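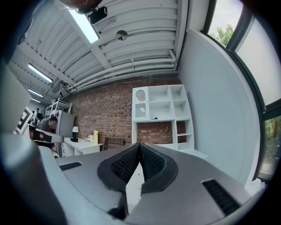 Photo: Effie Kerr

What Does a Room Do to a Clap?
Student project report, Esotley
Effie Kerr and Angus Paterson

Why we picked this

Angus plays trumpet and I sing (badly, but a lot), and we both noticed that the same song sounds completely different depending on where you practice it. In the stairwell at Fultby it rings on and on. In my bedroom it just dies. We wanted to know how long a sound hangs around in a room after it stops, and what you can do to change that without spending much money. This turned out to be so much fun that we ended up with far more recordings than we could use!

Some background

When you clap, the sound goes out in every direction and hits the walls, floor and ceiling. Hard surfaces such as metal, tile and painted concrete send most of it back. Soft ones such as curtains and carpet soak a lot of it up. The time it takes for the sound to drop by 60 decibels is called the reverberation time. Big rooms with hard surfaces have long times, and small rooms full of pillows have short ones. A formula for this was worked out more than a hundred years ago using seat cushions carried in and out of a lecture hall, and we loved that so much we more or less copied the idea.

What we did

We made our noise by popping balloons, because a clap is different every time and Angus claps much harder than I do. All the balloons came from the same bag and we blew them up to the same size using a loop of string. One of us stood by the door with the balloon and the other stood near the far corner with the recorder. Then we both held our breath, which is harder than it sounds when you know a bang is coming.

We did 9 pops in each room and used 2 rooms. The first was the practice room in the Swanson building, which has bare walls and a tile floor. The second was the small reading room next to the library, which has carpet and full bookshelves. After that we went back to the practice room with blankets and did the whole set over again, first with the blankets flat on the floor and then with them hung over music stands along one wall.

We looked at the recordings on a laptop and measured how long each one took to fade. A real drop of 60 decibels was impossible for us to see because the background hum got in the way, so we measured a drop of 30 decibels and doubled the time. Our teacher says this is a normal thing to do.

What we found

The reading room was so dead that on some recordings the pop looked like one thin spike with hardly any tail. The practice room had a lovely long slope. Blankets on the floor made it shorter, but hanging them up made a much bigger difference, and we could hear it right away, even before we looked at the graphs! We think this is because both sides of a hung blanket can soak up sound.

Low sounds hardly changed at all. Blankets are too thin for them, and you would need something a lot thicker.

Problems

Two pops were spoiled by a door closing down the hall and we had to do them over. The fan in the practice room switched itself on during the second set. We also should have written down how many people were in the room each time, as people soak up sound too.

Next time

Angus wants to try egg cartons, which everyone says work and which our reading says mostly don't. I want to get back into the stairwell with the trumpet.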